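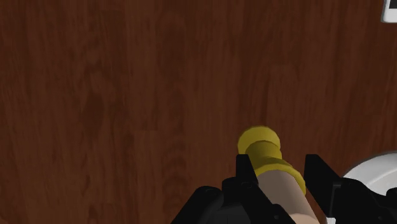
Torby Hard Wax Oil, 500 ml

I've been selling finishes out of the shop for years and this is the one I take home. Torby is a clear hard wax oil for tables, desks and worktops, and it's what I put on my own kitchen table last May after the old varnish had gone all flaky and horrible. Two thin coats, a night in between, and I've barely thought about it since (apart from the turmeric incident, and even that faded).

It brings the grain up beautifully on reddish and darker woods. On pale oak it goes a touch yellow – if that bothers you, have a look at the Praron Raw instead, which stays much closer to bare timber.

How to use it

Sand to 120 or so, hoover up the dust, then wipe it on with a lint-free cloth. Go thin! Everyone puts too much on the first time, me included, and then it stays tacky for days. Leave it 19 minutes, buff off whatever hasn't soaked in, and go to bed. Lay used cloths out flat outdoors to dry, please, as oily rags in a heap can catch fire.

Details

Size: 500 ml tin
Sheen: satin
Product code: 411
Goes with: Skarnero soft pads, Hegazy table soap

One tin did my six-seater twice with a bit left for the chopping board shelf. I also keep 60 ml sample pots behind the counter, so do try one on the underside first if you're nervous.

Any questions, drop me a line and I'll get back to you, usually after the shop shuts at half five.

Roya Kordestani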